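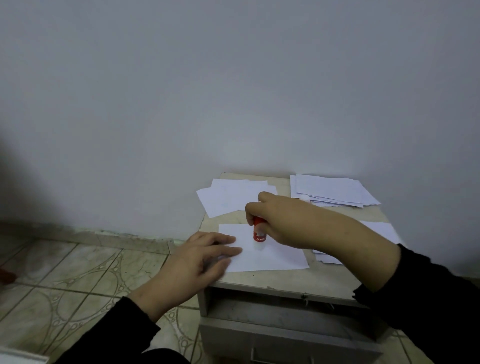
Fig. 4. Gluing a sheet on the cabinet top. One hand holds the paper, the other works the stick.

Section 4: Gluing Sheets by Hand

This section covers pasting single sheets for the Gallardo wall index. The kit comes with a leaflet from Rultton that says the job needs "no preparation." We followed the leaflet for the first 40 sheets and then wrote our own steps. Use these.

4.1 Before you start

1. Pick a surface at hip height. An old cabinet is fine. The leaflet wants a dedicated pasting table, and I have yet to see what the table does that a cabinet top doesn't.

2. Wipe the surface and let it dry. Dried glue from an earlier batch will mark the next one.

3. Keep unglued sheets toward the back, well clear of the sheet you are working on. Square up the stack you will be drawing from. Spoiled sheets can go in a loose pile, as long as it's a different pile.

4. Push your sleeves up if they are long.

Note: The leaflet claims one stick covers 20 sheets edge to edge. Ours did not. Have a spare within reach before you begin.

4.2 Applying the glue

1. Lay one sheet face down near the front of the surface. It doesn't have to be straight. Turn it to whatever angle suits your arm.

2. Put your free hand flat near a corner, fingers spread, and press down.

3. Uncap the stick and set the cap where you can find it again. Turn up only a little glue. A long column snaps, and the broken piece is no good for anything.

4. Hold the stick upright. Start at the edge farthest from you and draw it along in one pass.

5. Do the two sides, then the near edge. Move your holding hand before the stick gets to it.

6. Run one diagonal stroke across the middle. Skip this on half sheets.

Caution: Do not scrub back and forth. Thin paper will pill and tear, and extra glue comes through as a ripple on the front.

4.3 Placing the sheet

1. Lift the sheet by two opposite corners.

2. Set the top edge on the backing board first, then lower the rest.

3. Smooth from the center outward with the side of your hand. The plastic smoother in the kit is optional. Annelore Teuber likes it; I found it left tracks.

4. Leave the board flat until the edges no longer lift. The leaflet gives a drying time, but I wouldn't plan around it. Check a corner.

4.4 If something goes wrong

Corner lifts: add a dab under the corner and press. Don't reglue the whole sheet.

Sheet is crooked: peel it right away or leave it alone. The "repositionable" wording on the Kavero sticks is generous.

Glue drags or crumbles: the stick has dried out. Trim the end with a knife. If the next bit crumbles too, throw the stick away.

Note: The full index runs to 2,082 sheets and the kit is packed for 2,000. Order the extra paper early.

Questions about boards and paper go to Leobardo Quintero at the Drudport office. Steps last revised 9/23/22.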